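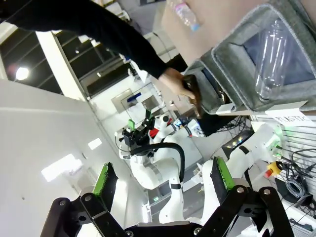 Didville Bottle Return: Your Questions

What can I bring?
Glass and plastic drink bottles, any color, any size up to the big family ones. Clear, green, brown, all welcome! Caps can stay on plastic bottles (we'd like them on, please, they get recycled too). Corks and metal caps from glass bottles go in the small tub by the door.

And what can't I bring?
Window glass, drinking glasses, mirrors, light bulbs, oven dishes and anything that held motor oil or paint. Drinking glasses catch a lot of people out. They melt at a different temperature from bottle glass, and one tumbler can spoil a whole batch.

Do I have to wash everything?
A quick rinse is plenty. Swirl a little water around, pour it out, done. Please don't run the dishwasher for our sake.

Should I peel off the labels?
No need. The plant takes care of them. If you're one of those people who finds peeling labels relaxing (hello, Sabine Schwerdtfeger), we won't stop you.

Can I crush plastic bottles to save space?
For the recycling bay, yes, squash away. For the deposit counter, no. We have to be able to read the code, and a crumpled bottle usually won't scan.

How should I store bottles at home?
Whatever you'll keep using is the right answer! A soft fabric bin in the hallway is lovely and quiet, a crate is easier to carry when it's full of glass. Keep glass and plastic apart if you have room. If you don't, mix them and sort them here at the long table, there's always somebody happy to chat while you do it.

What happens to the glass?
It goes by truck to Mendonça, where it's sorted by color, crushed and melted down. Brown glass is my favorite part of the story, as so much of it comes back as bottles again. Glass can go around this loop over and over and still be good glass.

And the plastic?
Clear bottles are baled here and sent to Stokon, who wash them and shred them into flakes. Colored ones go in a separate bale.

How much do you collect?
We filled 1133 sacks the year before last and 1183 last year. Fifty more! We were thrilled. The wall chart by the scales has all the monthly numbers if you like that sort of thing, and plenty of you do.

Is there a limit per visit?
Up to 85 deposit bottles at the counter in one go. More than that, send us a message first so we can open the second scanner.

I run a café. Can you pick up?
Yes! Janaína Sampaio runs the pickup round and has space for four more businesses starting in February. You'll get two wheeled bins and a regular slot.

Do you take school groups?
We love school groups. The visit lasts an hour and ends with the Zultulance, our hand-cranked bottle crusher, which is loud and wonderful. Ear protection comes in all sizes. Closed shoes are a must.

Can I give my deposit away?
You can. Press the yellow button at the counter and it goes into the repair fund. We're saving toward a new baler and need 2000 dollars more.

When do you reopen after the holidays?
5th January, at nine in the morning. Please don't leave bags at the gate before then, the foxes get into them.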